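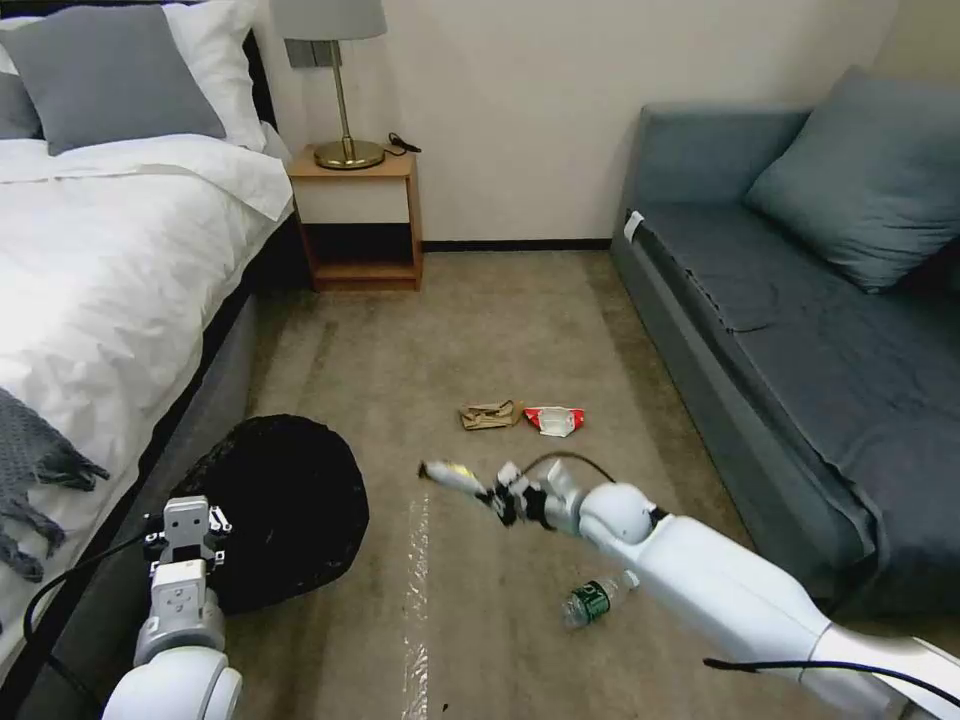
The Twenty-Minute Bedroom

By Shabnam Gondal

I used to clean a bedroom the way my mother did, which meant stripping everything, dragging the furniture into the hall and losing a Saturday. Then I moved into a place where the bed and the sofa share one room, and I gave that up pretty fast. These days I set the timer on the stove for 20 minutes and see how far I get!

I start on the floor, always. Wrappers, water bottles, whatever has rolled toward the bed. My trick (if you can call it that) is to open the trash bag first and park it on the carpet by the bed, so there's no walking back and forth to the kitchen with one candy wrapper in my hand. I did that for years. I must have walked to Ohio and back.

Bottles go in last, on top, because I pull them out again for recycling. Yes, I could use two bags. I keep meaning to.

Then the bed. I'm not a hospital-corners person and I've made my peace with it. I grab the duvet by the two top corners, give it one enormous shake, fold the top edge back and let the rest fall where it wants. A white duvet is very forgiving this way! A few creases look relaxed. Pillows get stood up against the head end, and I give each one a good thump on both sides.

The throw is my favorite part. I bought my first gray knit from Pons for 68 dollars, which felt like a crazy amount for something that doesn't even cover my feet, and I've been defending the purchase to my sister ever since. Straight across the foot of the bed it looks like a bandage. On the diagonal, with the fringe hanging over the side, it looks like somebody with taste lives there. Comb the tassels with your fingers if they tangle. I've heard of people using a real comb and I'm a little jealous of their free time.
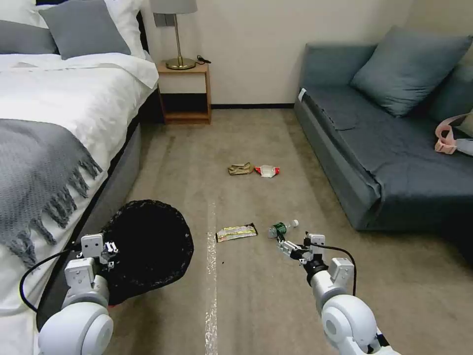
A gray throw on the diagonal, with the tassels left to hang.

Sofas with fitted covers need one more minute. Run your hand down into the crease where the seat meets the back and push the fabric in hard, all the way along, then lean the cushions on an angle. Mine is an old Gallard and the cover creeps forward every time I sit down to read, so I do this more or less daily.

The nightstand I leave nearly bare: a lamp, a glass of water, my book. I tried a charging tray from Astum once and it just became a bowl for receipts. The cord still curls up wherever it likes, and I've stopped fighting it.

If the timer hasn't gone off, I vacuum from the far wall to the door. If it has, I make tea and do the vacuuming on Sunday.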